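Gripper Comparison Trials: Frequently Asked Questions

What is the purpose of the trials?
The Herbridge Automation Center compares grippers and arm controllers in simulation before any equipment is purchased. Member firms use the results to decide which combinations deserve time on a physical arm.

Which products are under review?
Two controllers, Druteck and Lanz, are each run with the same two-fingered gripper. A second gripper, from Ikham, will be added in the next round.

What does the wrist view show?
It looks out over the gripper housing, with both black fingers reaching toward the tabletop. Reviewers use this view to judge how the open fingers are lined up with an object.
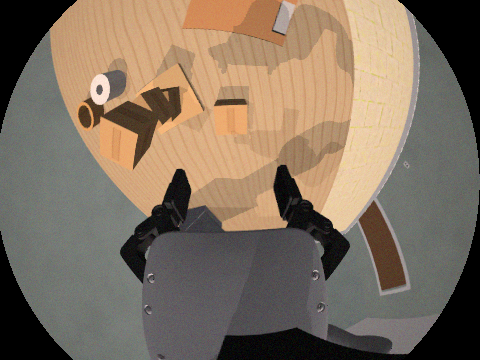

Herbridge, December

How many attempts have been recorded?
The current round contains 267 attempts. Of these, 93 were set aside because the controller settings had been entered incorrectly. They will be repeated.

Why is a second camera used?
The wrist view gives little sense of height. A room view shows the whole arm and the distance between the fingers and the blocks, the roll or the ring on the table.
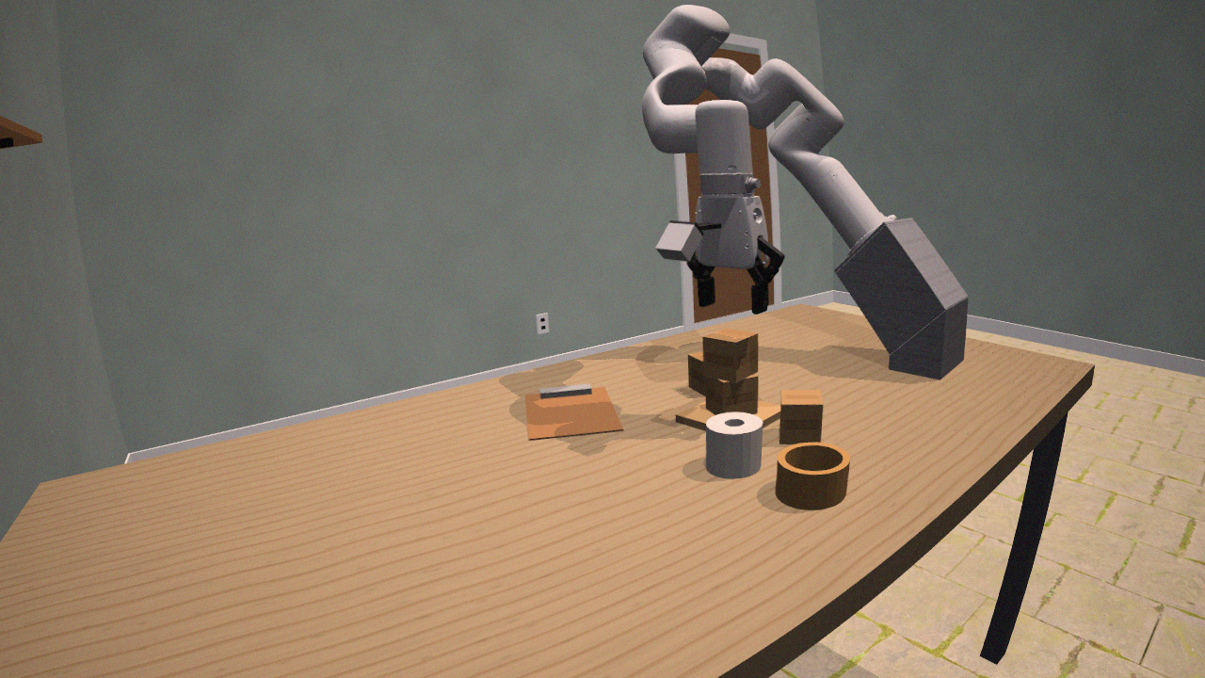

Herbridge Automation Center

Are the same objects used for every controller?
Yes. Each controller is given the same set of objects and the same starting layouts. Member firms may propose other objects in writing.

How is an attempt scored?
An object must be lifted and held for 4 seconds. A dropped object is scored as a failure, even if it lands where it was meant to go.

May members obtain the recordings?
Recordings are available to members on request. Please allow 6 working days for delivery and state which controller is of interest.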